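What a Service Plumber Looks For Under an Old House

Tiltitz has a lot of houses with galvanized supply lines, and the owner of Hellwig Plumbing has spent most of a working life replacing them. The shop is on the east side of town, next to the feed store, and runs three trucks. We sat down there on a Monday, before the first calls went out, to talk about low pressure, rusty water and what a homeowner can reasonably expect to pay for.

The first question was how people find out they have a problem.

"Usually it's the upstairs shower," the owner said. "Someone flushes downstairs and the shower drops to a trickle. They've lived with it for years. Then a relative comes to stay and complains."

Galvanized pipe is steel with a zinc coating. Once the zinc wears away on the inside, the steel rusts and the opening gets smaller. From the outside the pipe can look fine. The owner keeps a cut section on the counter and hands it to customers. It came out of a house on the Grillero tract, the group of 56 homes put up on the old orchard land, and the hole down the middle is narrower than a pencil.

"I let them hold it. After that I don't have to explain much."

Not every house with low pressure needs new pipe. The shop checks the pressure at an outside faucet first. On one recent call the gauge read 53 pounds with nothing running, a normal number, and the trouble was a main shutoff valve that had been left half closed after an earlier repair. The customer paid for the visit and nothing else.

"I could have sold that person a repipe. Another outfit had already quoted one."

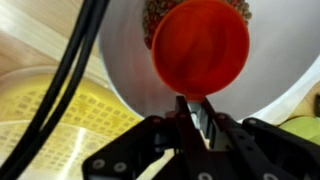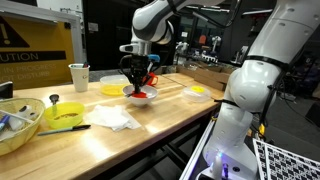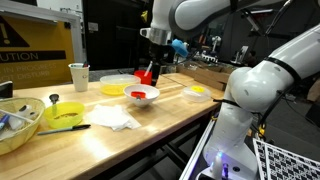

Hellwig Plumbing

When the pipe does have to go, the choice for most people is between copper and PEX, the flexible plastic tubing. The owner installs both and uses PEX on most jobs. It bends around corners, so there are fewer fittings inside the walls, and it takes less time to put in. Copper still goes in near the water heater and anywhere the pipe will be exposed to sunlight.

For manifolds and shutoffs the shop buys from Nultel. "They answer the phone. I had a bad valve in April and there was a new one on the truck two days later."

We asked about price, and the owner opened a folder and read from the last invoice. It was for a one-bathroom house with a crawl space, kitchen and bath lines only, and it came to $1,567 before the drywall patch. Two-story houses cost a good deal more – the walls have to be opened in more places, and somebody has to close them again. Hellwig does not do the patching. Customers hire that out or do it themselves.

"Ask about the walls before you sign. Ask who pulls the permit, too. If they tell you that you don't need one, call the city and check."

Partial jobs came up next. Some owners want only the worst section replaced. The shop will do it, but only with the right fitting between the old steel and any new copper. Joined directly, the two metals corrode at the connection, and the leak tends to start there. The owner has also seen old pipe give way a few feet back from a new joint, just from being turned with a wrench.

"So I tell them up front. I'll put in ten feet for you. I can't promise you the other forty."

On water heaters the advice was shorter. Drain a few gallons once a year if the tank is fairly new. If it is old and has never been drained, leave the drain valve alone and have someone look at it first, as the valve may not close again.

The phone had been ringing for a while by then. A kitchen drain was backed up across town, and one of the trucks was already loaded. The owner had one more thing to say, about shutoff valves.

"Find yours. Turn it off and on again once in a while so it doesn't seize. Half the calls I get at night, there's water on the floor and they're still looking for the handle."

The shop takes calls from 7 in the morning, and estimates inside Tiltitz are free.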